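Print this page | E-mail this release

FOR IMMEDIATE RELEASE

Rorkine Issues Software Notice for Fullex Gripper Controllers After Grip Release Fault

December 29, 2020 -- Rorkine is asking all customers who run Fullex gripper controllers to install a software update before using the controllers again with people inside the work area. The update fixes a fault that can cause a two-finger gripper to open without a command.

The fault was first reported in August by Veres, a furniture parts maker that uses the controllers to load turned wooden pieces into a sanding machine. A gripper opened during a lift and dropped a table leg blank onto the floor of the cell. A second drop followed at the same plant. No one was hurt in either case. Veres took its two loading cells out of service and sent the controller logs to Rorkine.

Engineers at Rorkine's Jirnberg test center traced the problem to the way the controller handles a short loss of signal from the finger position sensor. When the signal came back, the controller could read the fingers as fully closed with no part between them. It then opened the gripper to start a new pick, even when a part was in hand. Tall, narrow parts held near the tips of the fingers were the most likely to set off the fault.

The test center repeated the fault in simulation before moving to hardware. The simulated work used upright wooden cylinders and the same controller code that ships to customers.

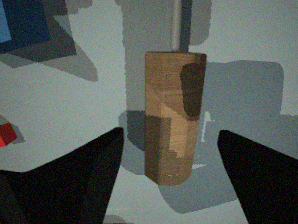 A wooden cylinder between the gripper fingers in a simulated scene.

"We should have caught this before the code went out," said Anneli Mustonen, head of product safety at Rorkine. "Our tests covered a full loss of the sensor signal. They did not cover a loss that lasted only a moment. That case is now part of every release test."

The notice covers 94 controllers at eight customer sites. Rorkine has contacted each site by phone and in writing. Controllers used with vacuum cups are not affected.

Until the update is installed, customers should:

- Keep people out of the work area whenever the robot has power
- Turn off automatic restart in the controller settings
- Stop any job that moves a part above a walkway or operator station

The update is free and can be loaded from the service port. The controller must be restarted afterward and the finger position set again. Sites without trained staff can ask for a service visit at no charge.

Rorkine makes controllers and end-of-arm tools for wood, plastics and packaging plants.

Contact: Anneli Mustonen, Rorkine Product Safety

Print this page | E-mail this release

Reader Comments

millside_tom: Does the finger setup get wiped by the update or just the zero point? We have a lot of saved grips.

R. Dahl: Ours kept the saved grips. You only redo the zero. Write them down first anyway.

linetech4: We had a drop in the fall and blamed the finger pads. Going back through the logs now.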